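El brazo barato y la letra pequeña del servicio

Opinión

Mokberg vende desde noviembre un paquete para laboratorios pequeños: brazo impreso en 3D, dos gradillas de espuma y una suscripción de ajuste remoto que presta Triredero. La tesis comercial es que trasladar frascos entre gradillas no exige un manipulador industrial. Comparto la tesis. Discrepo del modo en que se factura.

El hardware es correcto para su precio. Piezas de plástico blanco, servos negros, cableado a la vista y una pinza de dos dedos desiguales, uno perforado y recto, otro curvo. La asimetría es discutible en teoría y razonable en la práctica: el dedo curvo entra por detrás del tapón y el plano cierra contra él. El cableado a la vista facilita la sustitución de un servo, operación que el manual resuelve en una página.

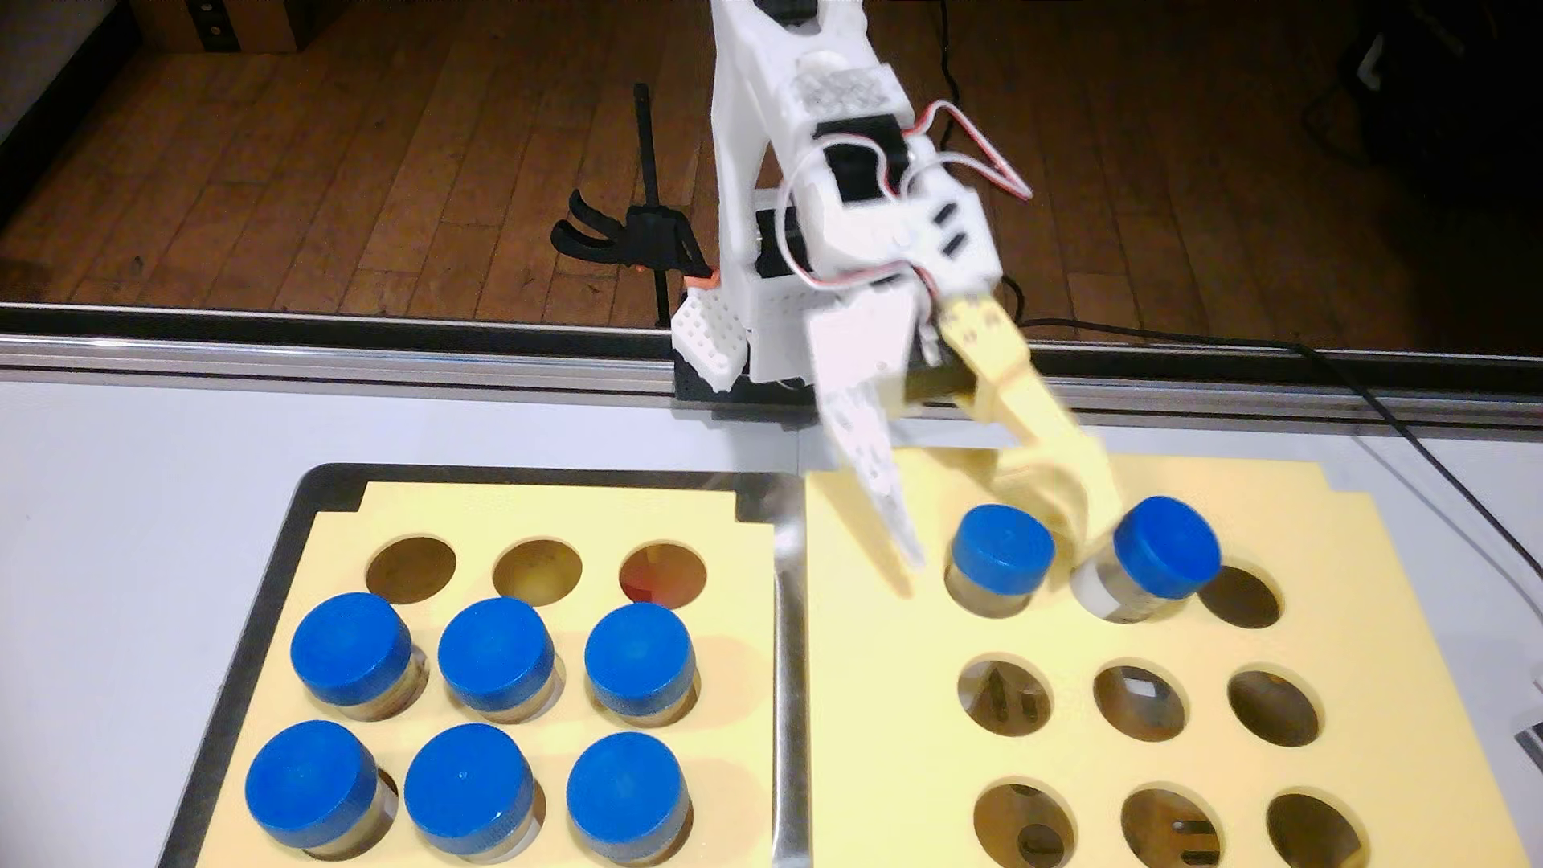
Aproximación a la fila posterior de la gradilla derecha; uno de los frascos está algo inclinado en su hueco.

Un frasco inclinado es el caso que separa un producto de una demostración. La espuma cede, el eje del tapón deja de ser vertical y la posición nominal ya no sirve. La ficha técnica de Mokberg define la repetibilidad del brazo en vacío y no dice nada sobre la tolerancia angular de la pieza. Es una omisión grave, pues el error dominante en este tipo de célula lo introduce el soporte y no la cinemática.

Triredero cubre ese hueco con horas de ajuste. La cuota básica incluye 161 ciclos de validación; el siguiente tramo llega a 1000 y el superior a 3000. Un ciclo se contabiliza al cerrar la pinza, con independencia de que el frasco llegue a destino. El cliente paga, por tanto, los agarres fallidos de un modelo que todavía se está ajustando. Espinoza, el competidor directo, cobra por colocación confirmada. Su brazo es más lento y su catálogo de gradillas, más corto, pero el criterio de medida es el que debería usar todo el sector.

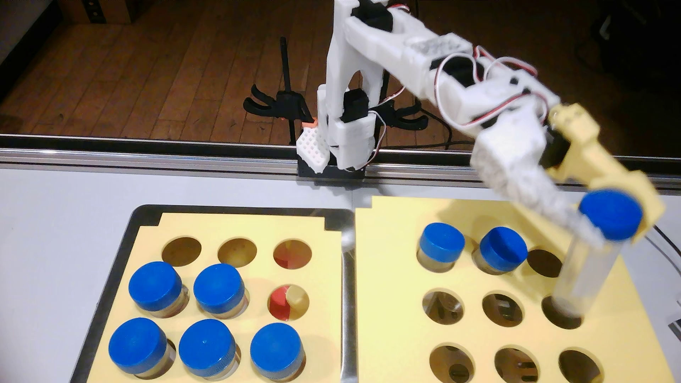
Zaragoza, noviembre

La inserción es la mitad difícil de la tarea. Si el tubo entra con inclinación, el borde inferior puede apoyarse en la espuma y el servo de muñeca trabaja contra un obstáculo que no mide. El paquete no incorpora sensor de fuerza. Closetine ofrece uno como accesorio, con un plazo de entrega de 11 semanas, y Mokberg no garantiza la compatibilidad.

Mi recomendación es comprar el brazo y aplazar la suscripción. Antes de firmar, conviene pedir por escrito la definición de ciclo, el ángulo máximo admitido en origen y la tasa de inserción con las gradillas propias del comprador.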